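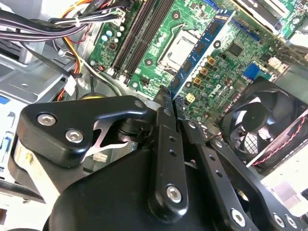
Memory is the easy part to sell and the hard part to do well, Deepika Annamalai wrote in reply to the first draft of these notes, and I would ask any supplier to show a full insertion before talking about price.

Unit 7: Reading an offer for a robot cell
Handout to go with the lecture and the bench session

What the unit covers

In Unit 6 we wrote a specification for a small assembly or repair task. In this unit we take an offer from a supplier and check it against one. The offer is for the Gurwood bench kit, sold by Ersoy, which is meant for firms that refurbish office computers. The task is the removal and fitting of memory modules in desktop machines with the side panel off.

You will need your copy of the offer, the blank scoring sheet and your notes on compliance from Unit 4. The scoring sheet has changed, so please don't use last year's.

The customer

Our customer is Bargate, a refurbisher. Machines arrive in mixed lots. Each one is opened, checked, given more memory if it needs it, tested and closed. The staff do this by hand at present and are quick at it. Bargate would like a robot to take over the memory step on the more common models, so that people can spend their time on faults.

Two points in the customer's brief matter more than the rest:

Damage to a board costs more than a missed cycle. If in doubt, the cell should stop and call someone.
The cell must cope with a new model of case without a visit from the supplier.

Keep both in view when you read the offer. Suppliers like to lead with cycle time, and Bargate has asked for very little on cycle time.

What is in the offer

The kit price covers the arm, the gripper, a wrist camera, one set of fingers, the fixture plates and the control software. The bench is extra. So is the second set of fingers, and the offer recommends a second set without saying how long the first is expected to last. Write that down as a question for the supplier.

Training is two sessions on site. Support is by phone and remote login for 14 months from delivery. After that there is a yearly fee, which the offer calls "to be agreed". A price that is to be agreed should be scored as missing.

The task in steps

Before scoring anything, break the task down. A common mistake in last year's coursework was to treat "fit memory" as one step. For our purposes it has these:

1. Find the case on the bench and work out how it is turned.
2. Find the memory slots and decide which are free.
3. Pick up the module and confirm the grip.
4. Turn the module so that the notch matches the key in the slot.
5. Bring it to the slot, clear of cables and the power supply.
6. Press until seated, within the force limit.
7. Let go, back away and check.

Step 4 is where you should slow down. A memory module has a notch in its contact edge that is off centre. Turned the wrong way round it will not go in, and a strong arm may try to make it. The offer says the software "checks orientation before insertion". It doesn't say what it checks with, or what it does if the check fails.
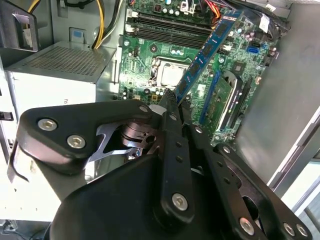 Figure 2. Module held in the gripper over the board.

Reach and clearance

Desktop cases are awkward for a gripper. The walls are high compared with the parts inside, and cables cross the open space in ways that differ from one machine to the next, even within a model. The fingers have to be long enough to reach the slots while the body of the gripper stays clear of everything else.

Long fingers bend more. If the fingers bend, the position the controller believes in and the real position of the module drift apart, and the force reading becomes harder to trust. Ask for the figures at the fingertip. The offer gives repeatability for the arm alone, measured at the wrist flange, and that number tells you little about where the edge of a module will be.

Work through the following for the coursework:

What is the longest reach from the top of the case wall to a slot, across Bargate's model list?
Which of those models have cables running over or near the slots?
What does the supplier say the cell will do if a cable is in the way?

On the last question the offer has one sentence, saying that cables "should be tidied before loading". That puts work back on the staff. It may still be worth buying on those terms, but the labour has to go into your cost sheet.

Seeing the slots

The wrist camera is used to find the board and then the slots. Memory slots on many office machines are black, close together and set in a bank, and a fitted module can hide part of its neighbour. Light matters a good deal. Bright metal inside a case throws the light back, and the floor of the case may be in deep shadow.

The supplier's test report, Annex B of the offer, covers 1,231 insertions. Read it with care. All of them were done on one model of case, under the supplier's own lights, with the case held in a fixed position. The report gives a pass rate and doesn't break the failures down by cause. For a customer with mixed lots you need to know whether a failed insertion was a slot not found, a dropped module or a stop on force, as each one costs Bargate something different.
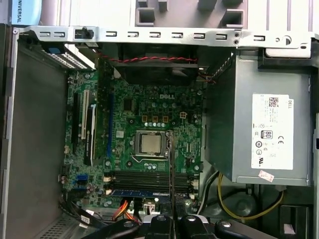 Would the same report count for more if the failures had been listed one by one? Annick Marchal thought it would, and said she would sooner have a worse pass rate with every failure explained.

I agree with her for a buyer in Bargate's position. Your answer may differ if you choose a customer with a single product line for the coursework, and you will not lose marks for it as long as you say why.

Comparing with a second offer

Arkness sells a service and no kit. It places a cell on the customer's site, keeps ownership and charges 395 a shift. The price includes finger wear, software updates and the adding of new case models. It doesn't include floor space, power or the person who loads and unloads.

To compare the two, put both on the same footing:

Choose a period. Three years is usual for this kind of equipment.
Set the number of shifts from the customer's brief, and leave the supplier's brochure out of it.
Add the labour that each offer leaves with the customer.
Add a sum for board damage, using the same failure rate for both unless you have evidence for different ones.
Treat missing prices as a range and show both ends.

You should find that the answer changes with the number of shifts. Show where it changes. A plain line graph is enough.

The bench session

Bring flat shoes and tie back long hair. Stay behind the line when the arm is powered. Wear the wrist strap when handling modules or touching the inside of a case, and put modules down on the mat only.

Each group gets 2 turns at the cell. In the first, run the task as set up and time the steps from the list above. In the second, change one thing, such as the position of the case on the bench, and note what the cell does. Change one thing only. Groups that moved the case and altered the lighting together had results they couldn't explain in the report.
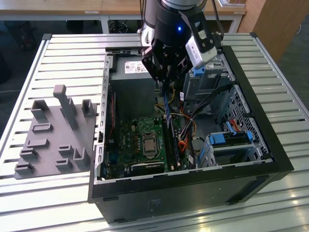
Please time the loading and unloading as well, was Deepika Annamalai's comment on the session plan, as the offer leaves it out and it can take longer than the insertion.

There is a row for it at the foot of the timing sheet. Start the clock when you pick up the case and stop it when you are back behind the line.

What to hand in

One scored offer, on the sheet.
Your cost comparison, with the graph.
A list of questions for the supplier, in order of how much the answer would change your advice.
One page of advice to Bargate: buy, hire or wait.

Reading for Unit 8 is the section on acceptance tests in the course pack. Have the force limits from your bench session to hand, since we will use them to write the test.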